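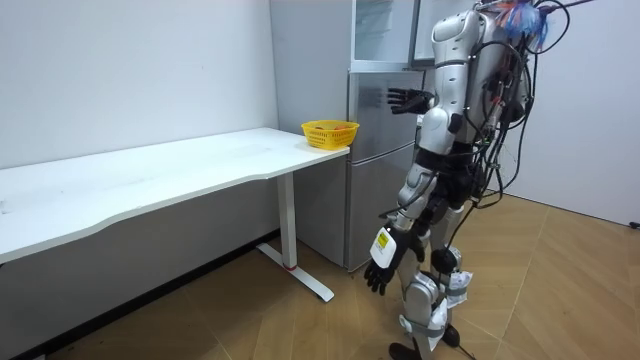

3.2 What the door keeps

Household food diaries have a well-known weakness, namely the household. People asked to write down what they throw away write down the lettuce and forget the cheese, and a fair number discover a sudden interest in soup on the evening before the diary is due. We therefore took the refrigerator as our unit of study and left its owners to their own accounts of themselves. The type we had in mind throughout is the tall one with an upper door and a lower compartment, like the silver model against the back wall in Figure 4, where the boundary between the two parts falls in easy reach of a hand. That boundary matters more than we expected when we wrote the proposal. Food stored above it was looked at often and eaten late. Food stored below it was looked at seldom and, in a discouraging share of cases, eaten never.

Figure 4. Tall refrigerator with upper door and lower compartment.

The sample came from 100 households in two districts, Makori and Resik, chosen for their similar rents and their very different shopping habits. Makori has a covered market and people there tend to buy little and often. Resik has one large store on the ring road, and its residents shop as if a siege had been announced. Each household allowed us to list the full contents of its refrigerator at the start of November and again before the month was out. The two rounds of listing produced 3,908 separate entries, of which 2,699 could be matched to a purchase record. The rest were leftovers, gifts, decanted liquids and a residual category that the coding manual calls "other, sealed" and the coders called something else.

Matching was done by hand. An earlier attempt to do it by product name alone had treated every jar of pickles in Resik as the same jar, moving heroically from house to house. Tín Lương rewrote the coding rules after the pilot and added two fields, one for whether a container had been opened and one for whether its owner could say what was in it. The second field was meant as a check on data quality. It ended up as our best single predictor of waste, and we report it with some embarrassment in the main model in place of the storage index we had spent the spring building.

Three patterns deserve comment. First, condiments do not behave like food. They enter the refrigerator, take up a position on the door, and stay there through changes of diet, season and, in one case, tenant. We excluded them from the waste totals, since a thing that is never thrown away cannot be counted as thrown away, however strongly one feels about it. Second, the difference between the districts was smaller than the literature on market shopping would suggest. Makori households bought less at a time but were no quicker to finish it, and the charm of the covered market seems to wear off somewhere on the walk home. Third, households that owned a labeling kit of any kind wasted as much as those that did not. Most of the kits were found in a drawer, unlabeled.

We should be plain about the limits of this. Contents lists taken on two occasions say nothing of what passed through in between, and a family that cooked and ate a whole fish in the middle of the month appears in our tables as a family without fish. Participants also knew when we were coming. Several refrigerators had clearly been wiped down before the first visit, and a few had been stocked with fruit of a quality not seen at the second. We have left these cases in. Removing every household that tidied up for visitors would have cut the sample to a size the journal might reasonably question, and the fruit, at least, was carefully recorded.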